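# Chapter 8: Surfaces, Light and the Working Kitchen

When I was a student in Lindolby, my first teacher, Ernő Vida, made us spend the whole opening week of term on benchtops. We grumbled, of course — we had all come to draw grand rooms with soaring ceilings — but by the end of it I could hardly walk into a friend's kitchen without running a hand along the bench and wondering who had chosen it. I hope this chapter does the same for you, and I apologise in advance to your friends.

Stone and stone-look surfaces have been favourites for generations, and they vary far more than a showroom sample will ever let on. A mottled pattern in browns and greys is forgiving of crumbs and tea rings, sits happily beside timber, and can make a small table feel quite settled in its room. The same pattern spread over a long run of bench can also become rather busy, so do ask to see a full slab before you commit a client's money to it. 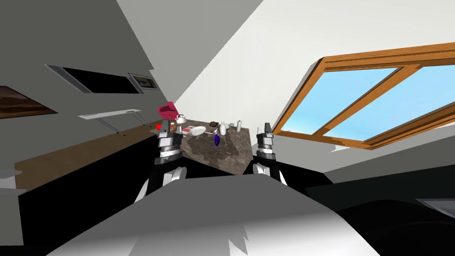
## 8.1 Where the bench meets the light

Réka Fodor, whose Ovville terrace we'll be measuring up in the exercises, likes to say that a kitchen is planned from the window outwards. I've come around to her way of thinking. Daylight falling along a speckled surface brings up its colour and grain, and it tells you where people will want to stand with a cuppa on a July morning, when the sun is low and welcome.

Wall colour matters here too. A pale wall throws light back into the room, while a charcoal one soaks it up and lends the corner some weight. Using both is perfectly respectable, provided you think about which of them carries the window. Small white ceramics show up beautifully against a darker bench, and a timber window frame adds a bit of warmth without asking for much attention.

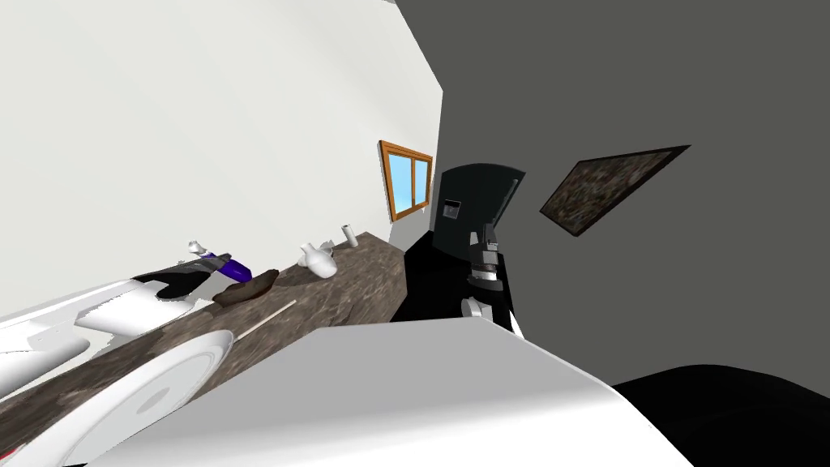
**Figure 8.2** Mottled brown-grey countertop running towards a timber-framed window, with white and charcoal walls meeting beside it.

Before you go on to 8.2, take your sketchbook into a kitchen you know well — your own will do nicely — and draw the bench and its nearest window, once in the morning and once after tea. Note the colours of the walls on both drawings, and keep them handy for the Jornmont case study.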